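Kukine cell – setup and upkeep notes

README for whoever has the cell next

Kukine is the small labelling cell: one arm, one label printer, a short belt and a fixed scanner. It takes closed cartons, puts a label on the top face and sends them past the scanner. On a good day it does this without an opinion. These notes cover the other days.

The software in this folder is called Doslow. If you were looking for Fluna, that is the old controller, and you are welcome to it.

What is in the folder

config/ – cell settings, one file per carton size
calib/ – the last good calibration, plus several bad ones kept out of spite
scripts/ – start, stop, home, purge
logs/ – cleared every March, whether or not anyone remembers to read them

Starting up

Air on first, then the controller, then the printer. If you do the printer first it will look for the controller, fail to find it and sulk until power-cycled. Wait for the green lamp before running scripts/home. The arm homes slowly on purpose. Please don't raise the homing speed. Jae-hoon Yook raised it once and we still have the dent.

The web panel is on port 443 with a certificate no browser likes. Click through the warning.

Suction pad

The pad is a soft foam-faced one from Khurana, held on with four screws. Wipe it with a damp cloth at the end of each shift. No solvent – it turns the foam to something like old cheese.

Change the foam at 3150 picks or when labels start landing crooked, whichever annoys you first. After a change:

1. Run scripts/purge to blow the lines through.
2. Check the vacuum gauge with a label on the pad. It should hold for 20 seconds.
3. Place a test label on the steel plate and measure the offset from the scribed corner.
4. If the offset is over 2 mm, recalibrate. If it is under, leave it alone and go and do something else.

Recalibrating

Clamp the plate to the belt frame, finger-tight and then a quarter turn. Run the routine from the panel and let it touch all 11 points. It will stop at the seventh for no reason we have found. Press resume. Copy the new file into calib/ with your initials in the name, so we know whom to blame.

Labels that won't stay down

Most of what gets reported as an arm fault is a label fault. The arm presses once, at the force set in the config file, and trusts the glue to do the rest. Cartons that have been through a few hands already are the hardest, as there may be no clear patch left to press on. 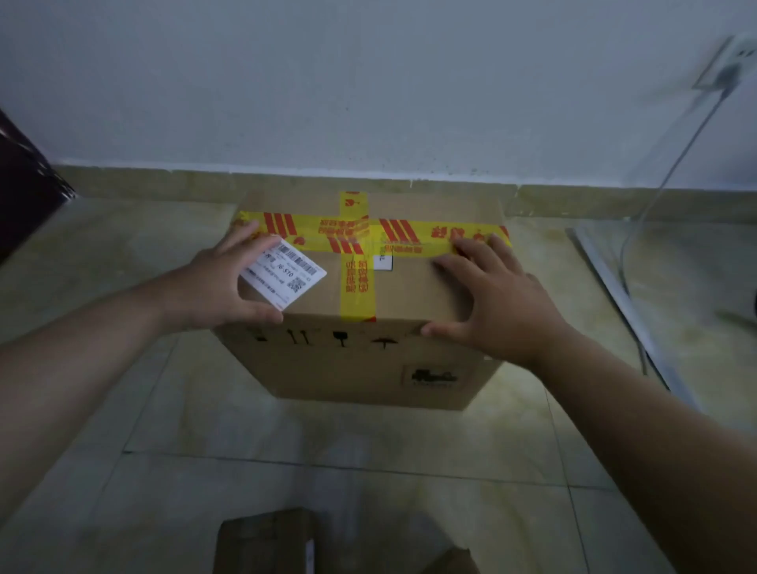
Kukine presses on one flat spot, and the config file has to tell it where that spot is. Set top_zone by hand for any carton that isn't plain. With a cross of printed tape over the top, a small sticker beside the crossing and a white label that has come partly loose and is being held down under a palm, the default zone in the middle is the worst choice available. Pick the largest bare quarter and shift the zone there. Old labels come off completely before the carton goes on the belt, as a lifted corner will catch the pad and travel round the cell with it.

Do not raise press_force above the value in the file to make a label behave. It crushes the lid, and the label falls off anyway.

Known problems

Scanner reads the old barcode as well as the new one. Remove or cover the old one. There is a filter setting in Doslow which claims to handle this.

Belt squeaks in cold weather. Harmless.

Panel clock is an hour out for half the year. We have stopped correcting it.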